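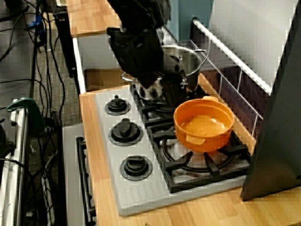 The Third Knob

Rainer Wegener had commissioned gas ranges for Lenz for 40 years, and he read the stove the way he read all of them, from the controls outward. The controls were three black knobs in a line. The burners were 2. He wrote both figures on the top sheet of his pad and drew a line under them.

"One of your knobs has no load," he said.

Do-yoon Hyun, who was six and ran the restaurant, said that all of the knobs worked.

Wegener turned each one. They offered the same resistance. There was no stop at either end of travel and no markings on the panel from which a setting could be inferred. He noted this. The counter was wood and the panel had been let into it with the corners rounded, which he considered correct practice. The steel pot had riveted handles. The orange one was plastic and would not have been permitted on a Lenz range under any conditions.

"What is in the orange pot?" he asked.

"Sauce."

"And in the steel one?"

"It's for seventy people," the boy said.

Wegener wrote: 70 covers. He estimated the capacity of the pot and wrote that down as well, next to the first number, and put a question mark between them. The boy asked what the mark meant. Wegener said it meant that the portions would be small.

They began with the sauce. Do-yoon's rule was that sauce came off the heat before anything else was served, and that a pot being moved was never to be set down on the wood. Wegener asked whether this rule was written anywhere. It was not. He wrote it down, with the time, ten past four.
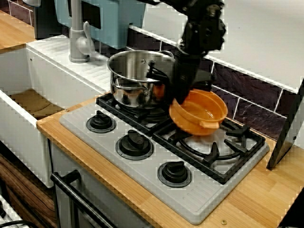

Finding the Load

At half past four Edeltraud Hinrichs came in from the hall and read the pad over his shoulder. She had been married to Wegener's brother and had known him through two kitchens of his own, neither of which he cooked in.

"You are inspecting a toy," she said.

"I am inspecting an installation."

He explained the procedure. With the pots assigned to burners, each knob could be assigned to a pot by asking the operator. The operator had been asked. The first knob was for the soup. The second was for the sauce. On the third, the operator had declined to comment.

"Maybe it's the oven," said Edeltraud.

Wegener had considered the oven. On the Cisterix, a model he had installed all over the Gasholm district, the oven was on the same panel as the hob, and customers had burned a good deal of bread before they learned it. He put the question to Do-yoon, who said the oven was only hot on birthdays and did not have a knob.

"How do you switch it on, then?"

"You wait for the birthday."

Wegener wrote: oven, automatic. He considered the word for a while and let it stand. Edeltraud pulled up the low chair, which did not suit her knees, and asked whether she could order. She was told that the soup was nearly ready but that the sauce had to go up high first, where it could rest. She said she had never heard of sauce resting. Wegener said that he had not either, but that it was a reasonable precaution with an uncovered vessel.
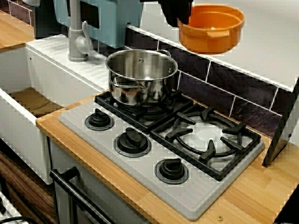
Acceptance

The last item was service. On a real job Wegener would have lit every burner, checked the flame, signed Form 1503 and left one copy with the customer. He had signed a great many of them. After he retired he had found a block of blank ones in the car, and had used the backs for shopping lists until only the cardboard was left.

He ruled up a sheet from the pad to match, as well as he remembered it. Location. Fuel. Defects. Under defects he wrote: third knob, function unknown.

Do-yoon could not read all of it but he could read the number three. He asked if that was his knob.

"Yes. I can't sign with an item open," said Wegener.

The boy looked at the stove. Then he put one finger on the knob in question and turned it, a small amount, with the care of somebody adjusting a thing that is already close to right.

"It's for how many people come," he said.

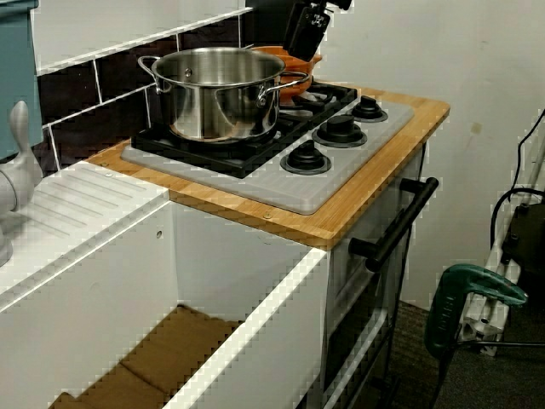

Wegener asked which direction was more. Do-yoon showed him. Wegener asked what it was set to at present, and the boy said seventy, but that he could put it down if they were tired.

"Could you put it to two?" asked Edeltraud.

He could. It took several turns. Wegener watched the knob go around and, when it stopped, crossed out the entry under defects, wrote "demand control, manual" beside it and added his initials. Then he went back up the pad to the line with the capacity of the pot and rubbed out the question mark with his thumb, which left a gray smear.

He signed at the bottom. The form had a space for the customer's signature too, and Do-yoon filled it with a D and most of an O. Edeltraud asked what sort of soup it was. The boy told her it was the kind with noodles, and that she would have to use her own spoon.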